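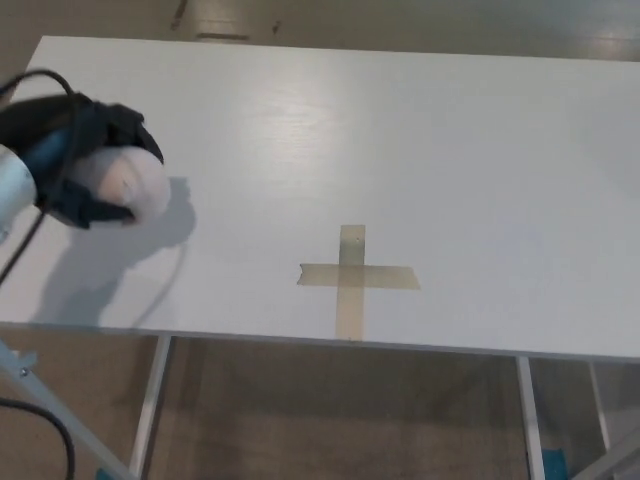 Questions I get asked about white tables (and the tape on them)

I've been renting out and looking after plain white worktables under the Undby name for long enough that the same questions turn up in my inbox again and again. So I've put my answers on one page, and I'll add to it when something new comes in. Last tidied up 11/3/18. – Ama Lamptey

Why are your tables all white?
Because I like them that way, mostly! White bounces the light about, so you don't need as many lamps, and you can see straight away where you've missed a bit with the cloth. It does show every pencil line and every ring from a mug, and I won't pretend otherwise. If you're doing something properly mucky, like dyeing or oily bike parts, ask me for one of the old grey tops and save us both the bother.

Can I put masking tape on the top?
Yes, please do. It's by far the best way to mark a spot, and I much prefer it to pencil. A simple cross is what I use myself: one strip running up from the front edge, another laid over it, and where they meet is your middle. People use them for lining up fabric, for setting parcels down in the same place every time, for product photos, all sorts.

How do I get the cross straight?
Start with the strip that comes up from the front edge. Put the bottom end down first, hold the roll out in front of you and lower the rest, then smooth it with your thumb. For the strip going across I hold a bit of square card against the first one. I used to do it by eye and I was always out. The arms don't have to be the same length, by the way. If one side sticks out further than the other it makes no difference, it's only the crossing that counts.

Do I need to cut the ends neatly?
No. Tear it, cut it, whatever's nearest. A ragged end is a bit more likely to lift if you keep dragging your sleeve over it, so if the mark has to last all week I'd use scissors. If you need a really exact point, make a tiny dot on the tape with a fine pen. On the TAPE, please, never on the table.

Which tape do you use?
I buy Tandard, the ordinary tan sort, 18 mm wide. It's cheap, it tears by hand and you can see it well enough on white. I've tried brown parcel tape (awful, leaves glue everywhere) and that bright electrical tape, which stretches as you lay it and then creeps back overnight so your mark has moved by morning. Drove me mad, that did.

How long can I leave it down?
I've had tape on my own table for 13 days with no trouble at all. After that I start to get nervous, and if the table's by a sunny window I'd change it sooner. Old tape goes brittle and comes up in little shreds, and you'll be there with your fingernails all afternoon.

It's left a sticky patch. What now?
Don't panic and don't scrape! Fold a fresh bit of tape over your finger, sticky side out, and dab at the patch – you'd be surprised how much that lifts. Then warm water and a drop of washing-up liquid. For anything really stubborn I use Bagheri citrus spray on a cloth, never straight on to the table, and wipe it off again with clean water afterwards. Please don't use the green side of a sponge. It leaves dull patches that catch the light for ever more.

Are the tops completely smooth?
Smooth enough to write on with a single sheet of paper, yes. Some of them have a faint wood-grain pattern that you only notice when the light comes across it. I've had a few people email thinking it was scratches. If your fingernail doesn't catch, it's the pattern.

Why do I get a bright patch in the middle?
That'll be your ceiling light. Even a matte top gives a bit back when the lamp's right over it. Shift the table along a little, or hang a bit of tracing paper under the light if you're taking photos (not touching the bulb, obviously).

How much weight will one take?
The big rectangular ones are rated for 81 kg spread out evenly. Please don't sit on the front edge. I know, I know, everyone does it.

Do you lend them for a day?
I do, if I've got one free. There's a deposit of £200 per table, which goes back to you once it's home again in one piece, and I'll bring it over in the van if you're nearby. Legs come separately and fix on with Grulico clips, so you won't need any tools. Push until you hear the click.

Do I have to take my tape off before it goes back?
It would be nice! But if you've forgotten, leave it and tell me. I'd far sooner peel it slowly myself, pulling it back flat along the top, than have it ripped off in a hurry by the front door.

Can I buy one instead?
Sometimes. I sell off the older tops each November, so drop me a line before then with the size you're after and I'll see what's going.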